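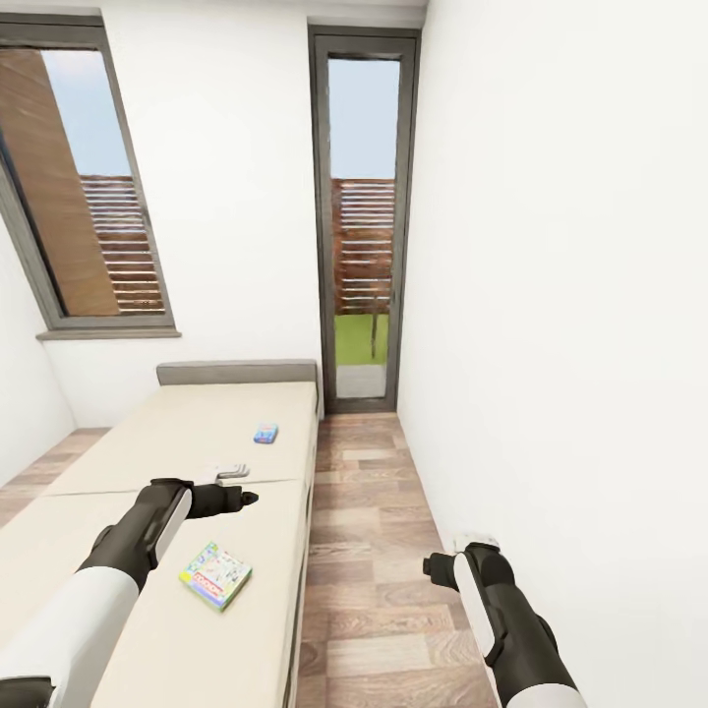
Robots learn to tidy a bedroom by practicing in rooms that don't exist
14/10/2020

A two-armed robot that spent its whole education in computer-made bedrooms has now been let loose in real ones, and the people who trained it at the Brellow lab are quietly pleased with how it got on. The results came out this week in a report with a rather dry title, but the work behind it is easy enough to picture for anyone who has ever sent a child upstairs to clear the bed before supper.

The project is called Muli, and it has been running since February of last year. The idea is to teach a machine to pick small things up off a bed and put them where they belong without anybody having to stand over it for months on end. Real practice is slow. A robot drops a box, somebody has to walk over and pick it up, and by the afternoon everyone is tired and a bit short with each other. So the Brellow team built bedrooms in software, with beds and windows and floors and the kinds of odds and ends that collect on a mattress (board games, little boxes, that sort of thing), and let a simulated pair of arms work through them over and over.

What is new is the way the rooms are made. Earlier efforts mostly used one tidy room and moved the objects around in it. Muli changes the room itself. The length of the bed, the width of the aisle beside it, the color of the floor planks and the light coming through the glass are all shuffled between tries, and so is the spot where the robot starts out. The software that does the shuffling is called Batari, and it was written by Archie Paterson, who joined the group as a student and has stayed on to see the thing finished.

"I grew up sharing a very narrow room with my brother, and I think that got into the work somehow," Paterson said. "There was one way in and one way out and you had to think about your elbows the whole time. The first rooms we made for the robot were far too generous. It did beautifully, and then we gave it a real bedroom and it didn't know what to do with its arms."

The narrow rooms turned out to matter more than the group expected. One version of the robot's training used only wide, square bedrooms, while another mixed in long, skinny ones where the arms have very little space between the bed and the wall. Both versions practiced for the same length of time, 15 days of computing. Both were then tried on the same real beds, with the same objects set out in the same places.

The version that had seen the narrow rooms picked up and put away 72 percent of the objects on its first attempt. The version that had only known wide rooms managed 30 percent, and a good many of its misses came from the second arm drifting toward a wall while the first one was busy. Paterson said that the better robot had picked up a habit of keeping the idle arm low and out of the way, over the open floor, and that this was never written into its instructions. It came out of the practice, and he admits he watched it several times over just for the pleasure of it.

There is still plenty it can't manage. Flat things are hard, especially pale ones on a pale mattress, and the robot will sometimes close its gripper on nothing at all and carry that nothing very carefully across the room. Soft things like socks and blankets were left out of this study altogether, partly because cloth is expensive to simulate well and partly because the team wanted to get the boxes right first. The trials also took place in only 2 real bedrooms, both in the same building, and the report is frank about the need to try more.

The next round is planned with Prandau, a firm that makes equipment for people who find bending and reaching difficult, and which has offered the use of its furnished test apartment. The hope is that a robot which can clear a bed might one day be a real help to someone who lives alone and would like to lie down without moving a pile of things first. Paterson is careful not to promise a date for that, though he did say his mother asks him on the telephone most weeks.

The Batari room maker will be shared free of charge with other research groups before the winter break, along with the full set of practice bedrooms used in the study. Groups that would like an early copy can write to the Muli team at Brellow.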